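Reader Reviews and Series Romance: What Makes People Carry On?
Project report, second-year Publishing and Book Culture
Written by Emil Stöckli. Supervisor: Deming Fu

Background

Romance series make up a large part of what is sold for e-readers, and most of them are bought one volume at a time. My question was a simple one. When a reader finishes the first book of a series, what do they write about it, and does that have anything to do with whether they review the second?

I used two series for this. The first is the Auer books, which follow a family of boatbuilders, with a different brother or sister as the lead each time. The second is Pillisent, set in a seaside hotel, where the same couple stays at the centre all the way through. Both have 6 volumes and both were published as e-books first.

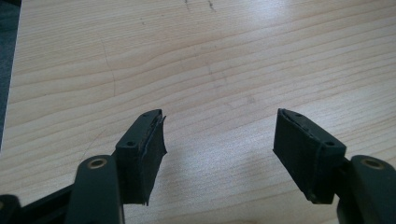
Method

I collected reader reviews of the first two volumes of each series from Kodon, a reading site where reviews are sorted by title and the reviewer's name stays the same across books. This gave 3000 reviews. I removed those with no text, those in languages I can't read, and repeats posted under the same name. After that 1685 were left.

Each review was read once and given one main label: characters, plot, love scenes, writing style, ending, or price and format. Where a review covered several things I went by whichever took up the most words. I did all the labelling myself, in the evenings, and I know that by the end of September I was stricter about what counted as plot than I had been at the start. I went back over the first batch to even this out, but some of the difference probably remains.
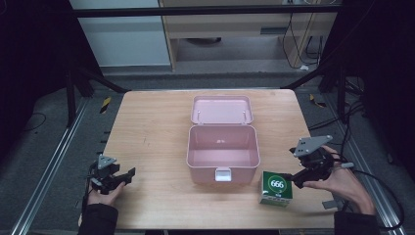
Reading time: 2 minutes

Results

Characters was the most common label for both series. For the Auer books, many of these reviews were about people who weren't the lead. Readers of volume one asked for the younger sister's story, and a good number of them turned up again under volume two, where she gets it. Several said they liked seeing the first couple in the background, married and bickering over the boatyard.

Pillisent reviews were different. The first volume ends with the couple apart, and the ending label was used far more often here. Opinion was split. Some reviewers said they bought the next book the same night, and others said they felt cheated and wouldn't go on. A few of the second group did review volume two all the same, usually with a lower score.

Love scenes came up less than I had expected as a main subject. They were mentioned in passing in a lot of reviews, often in one line near the end, together with a warning about reading on the bus. 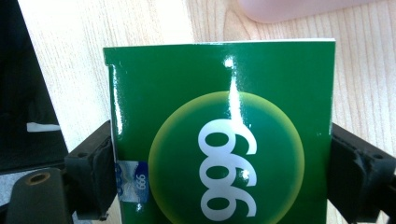

Price and format was the smallest group. Most of these were complaints about chapter breaks not showing properly on older readers. The Pillisent publisher, Zolteck, seems to have put out a corrected file at some point, as the complaints stop partway through.

Problems

A person who reads volume two and doesn't review it is invisible in my data. I can only say who wrote again, and that is a different thing from who read on. Deming Fu pointed this out at the first meeting and I haven't found a way round it.

I also had no means of telling which reviewers had been given a free advance copy. Some say so, but I assume others don't.

If I did the project again I would add a series with no shared characters at all, linked only by its setting, and ask a second person to label part of the reviews. The label sheet and the full counts are in the appendix.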